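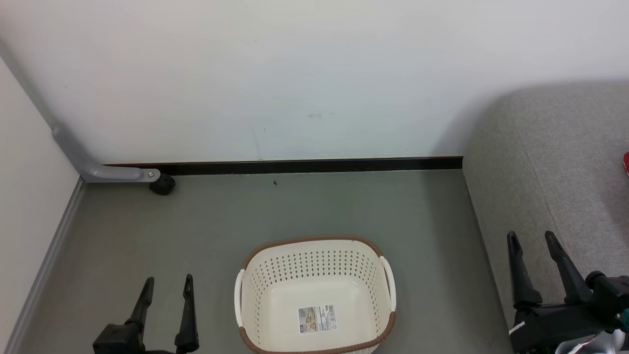
I popped over to Brullutgate on Monday to find out whether a machine can tidy a living room yet, and the answer is - sort of. The Skeltasden team have had their two-armed robot on household chores since June, and picking up a basket is the one everybody asks to see. It sounds like nothing, doesn't it? But the basket is a cream plastic one with a curved white handle at each end, so both grippers have to get hold of their own loop and lift together, with a grey sofa sitting close by on the right. Get one side wrong and the whole thing tips!

Zuzanna Sikora, who runs the trials, told me the robot managed 53 lifts out of 80 last month. Folding towels is going much worse (she laughed when I asked about fitted sheets). I'd still be quicker myself, and I'm not quick.

Next come two weeks of shop-floor work in Udby, putting stock back on low shelves at the Głowacki store. I'm going along to watch, and I'll report back here.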